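Atlow library to close Mondays, meeting room fee on hold

Posted Sat 24 September by Kelly Tapley

The Atlow town library will close on Mondays starting next week, and the proposed fee for the downstairs meeting room is on hold. For now.

The library board voted Thursday night after close to three hours of talk. Long one. The Monday closing passed, the fee did not come to a vote at all.

Director Borghild Wallin told the board she has had two desk jobs open since spring and can't fill them at the pay offered. Staff have been covering six days a week with a crew meant for five. "Something had to give, and Monday is our slowest day by a mile," she said.

Book drop stays open. Holds that come in on a Monday go out on the shelf Tuesday morning. Due dates that land on a Monday move to Tuesday, no fines.

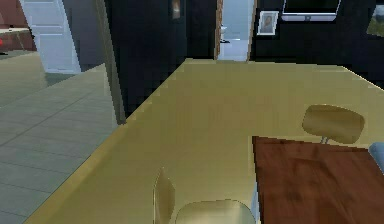
The fee is where most of the noise was. Under the draft plan, groups from outside town would pay $27 for an evening in the meeting room and local groups would pay $11. Right now it's free to anyone with a library card, and has been as long as most people can remember.

Neema Mabula, who runs the Tuesday citizenship class, said her students can't chip in and she wont ask them to. "I would just move it to my kitchen," she told the board. "It's been in my kitchen before."

Others were OK with paying somthing. Britt-Marie Hägglund of the quilt guild said $11 split among her members is pocket change, but wanted to know if the money would go to the library or into the general fund. No clear answer on that. Wallin said she'd find out.

The board also got 375 signatures on a petition against the fee, handed in at the start of the meeting. Board chair Britt-Marie Sjöberg said the signatures would be read into the record at the next session, and asked people to please stop calling her at home.

Heating is the other piece. The Kristiansen wing, the newer half of the building, has had trouble with its boiler two winters running. A repair bid from Drudico came in higher than the town had set aside. A second bid, from Clenent, is due before the end of the month. Part of the thinking behind the meeting room fee was to help cover that bill.
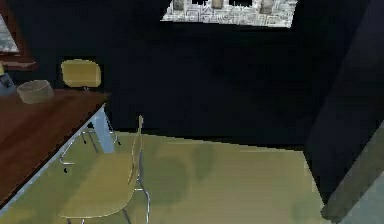
Sjöberg said she would rather see both bids side by side before the fee comes back up. Earliest that could happen is the next regular meeting. Date not set as of press time, we'll post it when we have it.

New hours: Tuesday through Friday, 11 a.m. to 6 p.m. Saturday hours stay the same. Closed Sunday as always. Story time moves from Monday to Wednesday, same time, same room.

Room bookings already made for a Monday evening will be moved or canceled. Call the front desk or stop in.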